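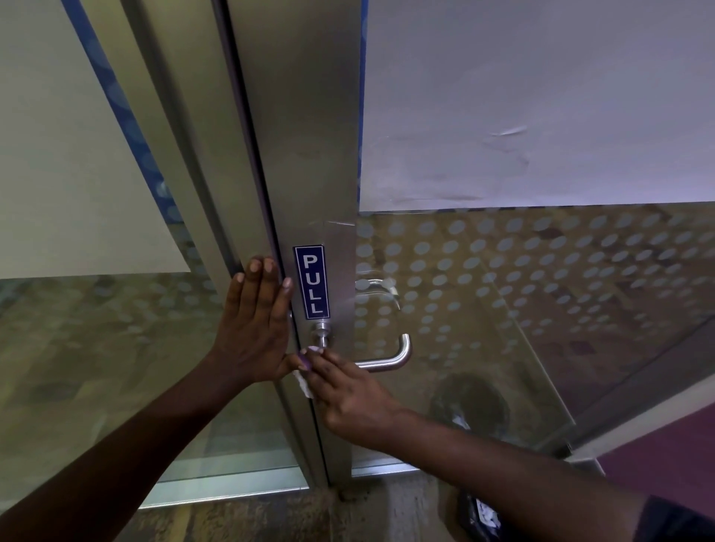
Slide 1: Two hands, one door

Hi everybody, I'm Lăcrămioara Nistor, I work on the planner side of Ninex at Susex. Say thanks to Hillness for having us (and for the coffee!). Leave the door up while people sit down.

Ask the room: which hand is doing the work? Most people will say the right one, because it's got the tissue. Our first planner said the same thing, and it treated the left hand as parked. Wait for a couple of answers, don't rush this.

Slide 2: What the planner got wrong

So we had a wiping planner that took one contact patch, one tool and a path over the surface. Lovely on a tabletop. A door is a surface that can swing, and the planner had no idea, it just pushed. In simulation the door moved off and the arm chased it until it hit a joint limit. Play the clip, it's 6 seconds, let them laugh.

The fix was to give the left hand its own label. We call it "brace". It has a contact region and a rough force direction, and it has to overlap in time with "wipe". The planner now solves for the brace first and then fits the wipe path around whatever reach is left over. 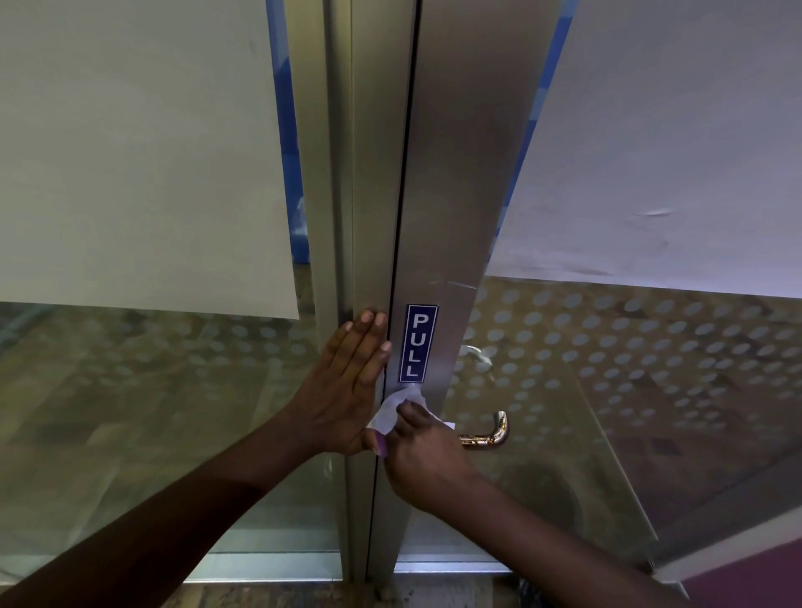 Left hand: brace. Right hand: wipe, tissue just under the PULL sign.

Slide 3: Perception, or why I hate glass

Talk slower here, I always speed up on this one.

Look at the bottom part of those doors. There's glass, there are frosted dots on it, and you can see blurry stuff behind. Depth estimates go all over the place in there. The metal is better but it's shiny, so the highlights slide when the head moves. We ended up tracking the sign instead. It's small, dark blue, high contrast, with straight edges, and it's bolted to our coordinate frame, so to speak. Bogdan (our tracker, named before I joined, don't ask me) takes four corners and gives back a pose for the door.

Then a thumb lands on it.

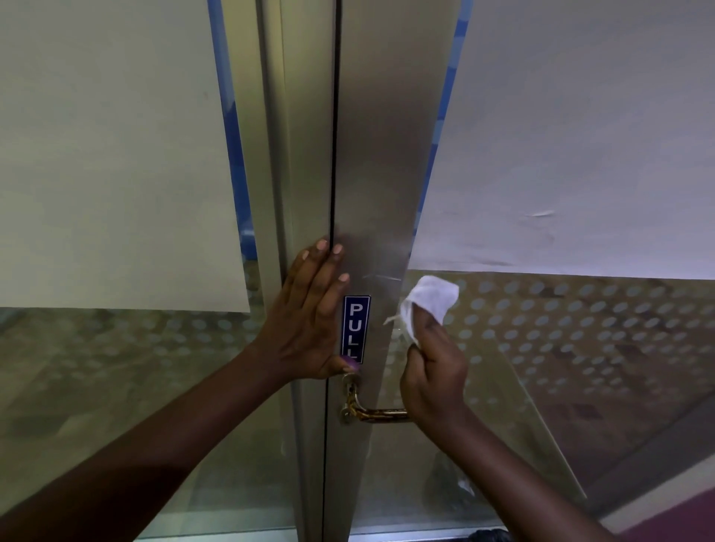

Thumb over part of the last letter, tissue over on the right.

Slide 4: Living with occlusion

We used to drop any frame with a missing corner. Bad idea, since hands cover the sign exactly when the contact gets interesting. Now Bogdan keeps the last good pose, fits the edges it can still see, and passes a confidence number along. Low confidence means the planner slows the wipe and leaves the brace alone.

We replayed 101 segments after that change and read through the logs by hand in August. Four still fail, all of them with the sign almost fully covered. Show the ugly plot. Mention that the handle still gets labeled as a brace target now and then, and I'd love ideas on that.

Questions. If somebody asks about force sensing, go to the backup slide.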